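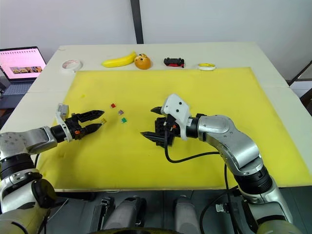 Kumarasinghe

Wanted: people who argue about whether the couch is gray

The Dollilov Color Word Project is looking for 700 people to write down what they call things. You don't need training, a good eye, or opinions about interior paint, although we've noticed that everyone has opinions about interior paint.

Dollilov is a dictionary of the color words Americans use at home, at work and in the parking lot when they can't find the car. The printed kind of dictionary is very sure of itself on this subject. It will tell you what "puce" is. It won't tell you that in plenty of houses "puce" means green, and that everyone there gets along fine until company comes.

Our first round ran last October and brought in 916 different words and phrases. A good many of them were "blue." Others included "hospital," "old phone," "the color of the good towels" and "not that one." We want more of these, and we want them from people who don't live within walking distance of our office in Mikadis, where it seems the whole town has agreed on "tan" and considers the matter closed.

What you'd be doing

For 30 days you keep a small notebook or a file on your phone. Whenever you name a color out loud or in writing, you put down the word, the thing it was attached to, and who you were talking to. If somebody disagreed with you, put that down too, with their word next to yours. Most people end up with two or three entries a day. Painters, quilters and parents of small children run higher.

Please don't go looking for colors. We had one notebook last time that was plainly the work of a person walking slowly through a garden center with a pen, and it was lovely reading and we couldn't use any of it. 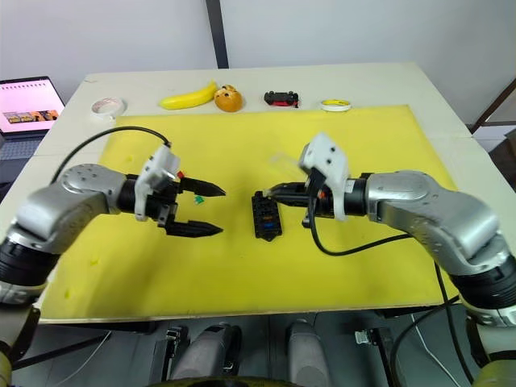

Plain words are as welcome as fancy ones, and we mean that, whatever you've heard about dictionary people. The first round gave us more "seafoam" than any country could possibly contain, and we suspect some folks were dressing up for us. If you'd look at the big board on the table up there and say "yellow," write "yellow." If you'd say "mustard," or "school bus," or "that yellow," write that, and we'll happily take all of them from the same household. And should you be the type whose eye goes straight to the tiny green thing lying on it, a one-word "green" will do. Nobody gets extra credit for "chartreuse."

Who can take part

Anyone 18 or older who lives in the United States and speaks English for at least part of the day. Other languages are fine and we'd like to hear about them. If you switch to Spanish or Tagalog to get a color right, write it down the way you said it.

Color-blind participants are very welcome. Last time they sent us the most careful entries of the lot, having spent years being quizzed on stoplights by strangers.

Couples and roommates may sign up together but should keep separate notebooks. We'd ask you not to compare them before the end.

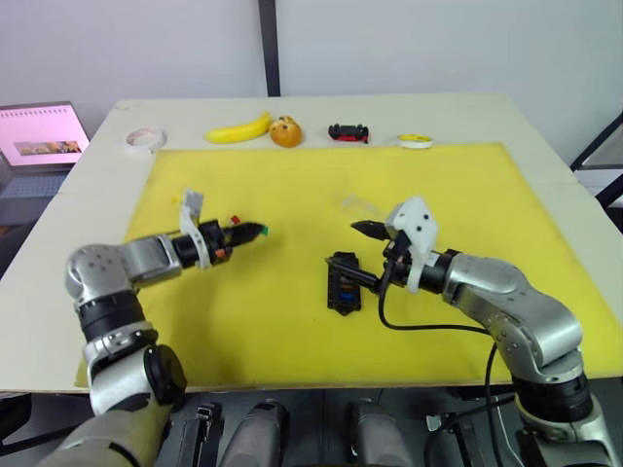 The same goes for siblings, coworkers who share an office, and anyone currently choosing a rug with another person. You can compare all you like once both notebooks are in the mail. We don't offer mediation.

What you get

A copy of the finished dictionary, which Praltetik is putting out in paperback with something over 4,000 entries if all goes well. Your name in the back, if you want it there, in type you'll need good light to read. Return postage. There's no money in it – for you or, so far, for us.

We don't publish anything that identifies you, and we black out the names of the people you were talking to. If your entry reads "brown, his casserole," the casserole may appear but he won't.

How to sign up

Send a note to the Dollilov desk through the contact form, with your state, your age, and the color of your front door in whatever words you'd normally use. That last part isn't a test. If you have to go outside and check, mention that. Sign-up closes Thu 18 April and notebooks go out the week after. They have brown covers. Or so we call them.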